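# About Halvorsen Controls

Halvorsen Controls writes perception and planning software for indoor service robots. We sell three products, all of them libraries or tools that run on a customer's own computers. We don't build hardware. Our customers are robot manufacturers and the in-house engineering groups of facility operators, and most of them come to us with a working base and arm and a software stack that has grown harder to change than they'd like.

The company was started in Olville by Roscoe Calloway and Sunita Calloway, who had spent several years maintaining motion planners for other people's warehouse equipment. The first contract was a collision checker. It's still in use, and large parts of it survive in the current planner. Today we are 23 people, most of them engineers, on one floor of a former print shop on the east side of town.

## What we make

**Iretti** is our planning library. It takes a robot model, a world model and a task, and returns a time-stamped trajectory with a record of the constraints that were active along it. It handles base and arm motion together. The core is C++ with Python bindings. The planner is deterministic for a given seed and version, and we treat any break in that as a release blocker.

**Mandunari** is our simulation and scene generation tool. It builds small indoor rooms from a parts catalog, assigns surface textures and lighting, places loose objects, and renders color, depth and per-object labels. Restrooms, break rooms and utility rooms make up most of the catalog, as those are the rooms our customers' robots are asked to service. Every scene is stored as a short text file plus a seed, so a failed test can be rebuilt on another machine without moving image data around.

**Tracewell** is a log viewer. It lines up sensor data, planner state and controller commands on one clock. Customers on a support contract get it at no charge.

## How we test

Each change to the perception code runs against a fixed set of 500 rendered scenes before it can be merged. A further 182 scenes are held back and used only at release. The fixed set is weighted toward views that have caused trouble: containers that run out of view, fixtures close to the color of their own shadows, crumpled objects with no stable shape, and framed pictures that a segmenter may take for a window or an opening.

The wall and floor colors are drawn from a wide range on purpose. An early version of our segmenter had been tuned on pale walls and did poorly on saturated ones, and we now vary color independently of geometry in every batch.
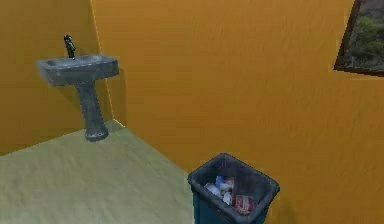
*Mandunari render: pedestal sink, partly filled trash bin and framed picture.*

For a scene of this type, the perception stack is scored on three outputs. The first is the set of fixed fixtures, which go into the collision model and stay there. The second is the bin, with an estimate of its rim plane and opening; the planner needs both to set an approach direction. The third is the contents, reported as separate items where the boundaries allow it and as a single mass where they don't. A merged result is scored lower than a correct split, but higher than a wrong one. Downstream code can work with a coarse answer if it is labeled as coarse.

Planner tests use the same scene files. Iretti is given the true geometry in one pass and the perceived geometry in the next, and the two trajectories are compared for clearance, length and solve time. The difference tells us how much of a failure belongs to perception. Regression results are available to customers through the release portal, including the runs we lost.

Simulation doesn't cover everything. Contact, cable drag and lens dirt are modeled poorly or left out, and we list these gaps in the release notes. Field logs from customer sites are replayed through the full stack each night, starting at 1 a.m.

## Who does what

- **Roscoe Calloway**, planning and control. Owns the Iretti core and its numerical code.
- **Sunita Calloway**, managing director. Contracts, hiring, release approval.
- **Wendell Schumacher**, simulation. Maintains the Mandunari renderer and the parts catalog.
- **Morenike Igwe**, perception. Leads segmentation and pose estimation and sets the scoring rules.
- **Hollis Tran**, tooling and support. Build system, Tracewell, customer integration.

## Working with us

New customers usually start with a paid evaluation. We ask for a robot description file, a short set of sensor logs and one written task. We return a test report and a list of integration changes, with hours against each. The Mandunari evaluation license is limited to 400 scenes and has no other restrictions.

We ship two releases a year, in April and October. Each is supported until the second release after it.

Technical questions go to the support desk and are answered by an engineer. Open positions are listed on the careers page; we are currently looking for one person with experience in trajectory optimization and one with a background in rendering.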